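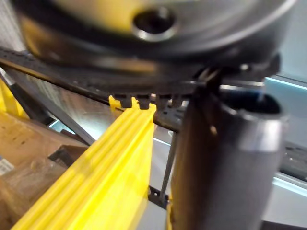 Slamet Nasution wrote:
Are you sure it's the crystal and not the pump diode? My Ploria did the same slow power sag in January and I blamed the doubler for a month.

benchrat36 wrote:
Pretty sure, but go ahead and talk me out of it! The green drops off over the first 16 minutes and then sits there. I put a meter on the IR before the doubling stage and it's flat as a pancake the whole time. So the pump light is fine, the fundamental is fine, and what comes out the back is 150 mW when I was getting a good bit more last year. I've tweaked the oven setpoint up and down and all I did was move the mess around.

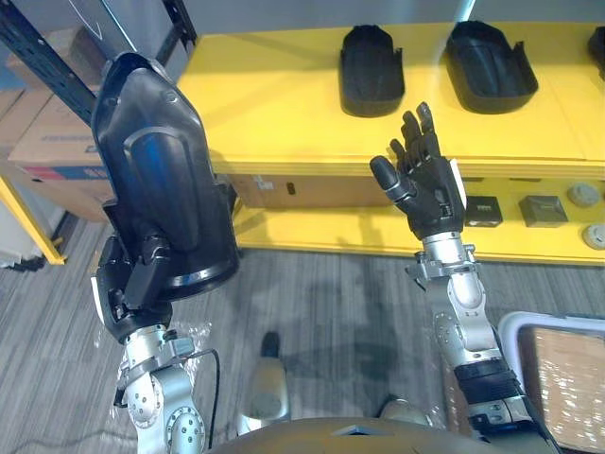
And before anybody asks, yes, I cleaned the window. Twice. With the good wipes.

Ustyna Kravets wrote:
What oven controller? The old Pichler ones drift if the sensor isn't seated all the way in. I'd check that before spending a dime on a crystal.

benchrat36 wrote:
It's a Pichler, ha. Okay, that's going on the list.

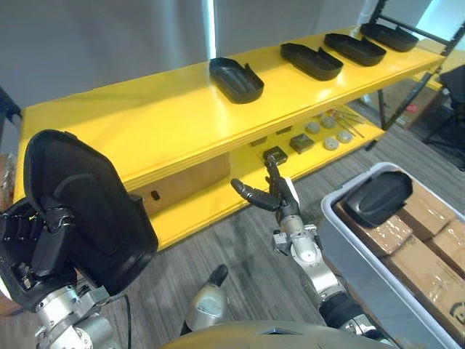 Ustyna, on the sensor thing, I pulled the cover tonight and it does feel a little wobbly in its hole, so you may be onto something. I don't want to take the whole head apart in my tiny space unless I've got somewhere to lay it all out. What I'd love is one of those long yellow two-level benches, with the black trays along the back of the top shelf and the left half left clear to work on. I've got a kitchen table and a cookie sheet (don't judge).

greenbeam_2000 wrote:
Sorry, I don't buy the sensor theory. A loose sensor gives you wandering, up and down. A drop that settles and stays put sounds like the beam has walked off the sweet spot as the mount warms up. Re-peak the crystal tilt once it's warm and see if you get it all back.

Ustyna Kravets wrote:
Depends how loose. Mine settled too, just at the wrong temperature. I still say seat it first, it's free.

greenbeam_2000 wrote:
Tilt is free too :)

Slamet Nasution wrote:
Free until you lose the alignment completely. Mark where the screws are now, please. I learned that one the hard way and ended up mailing mine to Isance.

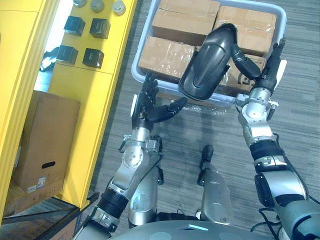 tinylens wrote:
Quick one, does a doubling crystal have to stay warm between sessions?
Depends on the crystal. If yours soaks up moisture from the air, leave the oven on low. I keep mine warm all winter and it's still clear.

benchrat36 wrote:
Good to know, mine's been stone cold between weekends. Plan is sensor first, then a warm re-peak with the screws marked. If neither one helps I'll price a new crystal from Drarkine, which I'm dreading. Will post numbers when I have them, probably late, my evenings don't start till 9 pm.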